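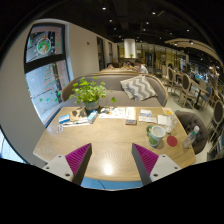 Project Report: The Shared Table
Joonas Jääskeläinen
2023-08-26

I picked the shared table in our student lounge for my home organization project, mostly because I eat lunch there and I was tired of pushing paper around to make space for my plate. My question was pretty simple: what ends up on a table that everybody uses, and where does it go when you try to give it a home?

I started by sorting everything into kinds. Paper won by a mile! There were printed sheets, cards (one of them small and yellow), and a little brown booklet. Then came the drink stuff, so a mug, a glass and a plastic water bottle, plus a round red coaster that had no mug on it. The plant in the dark gray pot got its own category, because everyone I asked wanted it to stay put.

My first plan was one tray for all the paper. It lasted 9 days and then turned into a pile with edges. For the second try I used a Lilto wall rack with labels, and people liked that a lot better (me too). Drinks moved to the right side, near the sink.

I checked the table at lunchtime for 18 days altogether. Packages were the hard part, and I still don't have a good spot for them. I want to try a shelf by the door in December, if Pustel House lets me drill into the wall.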